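Home Posts Workshop Parts bin Contact

Peg board, round two

2026-09-11 by Yaneth Villanueva

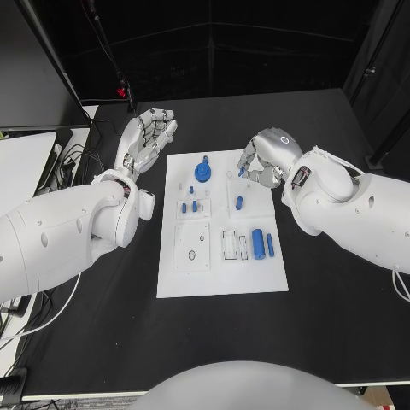
Right hand with a small blue peg, just over the board.

Quick one tonight, have to be out of the shop soon and still need to coil cables.

Been on the Otari board all week. Blue and white parts: pulley, pegs, the plates, battery holders. Reprinted most of the pegs in July after the first lot came out fat. Sanded those for two evenings before I gave up. New ones are a hair undersize and so far I like them a lot better!

Current routine is right hand only. Pick, hover, lower, let go. Left arm just parks up high out of the way. Two arms moving at once was a mess, they kept asking for the same bit of space above the pulley and then both would stop and wait. Will come back to that.

Numbers from last night: 30 tries at the small peg, 12 in clean. Not great. Most misses lean the same direction so I think its the wrist offset and not the grip. Log file is 2,351 lines and I have read maybe a third of it.

Things I changed
- slower on the last bit of the drop
- fingertips close less hard, peg was twisting
- black cloth at the back, pulled flatter (still wrinkly)

Pacheco thinks I should chamfer the holes and stop fiddling with code. Probaly right. Doing the wrist first anyway.

Batteries after that. The holders are going to be a pain, springy ends. Want to get the pegs to 100 in a row before I touch them, ask me again in a month.

Ok. Cables.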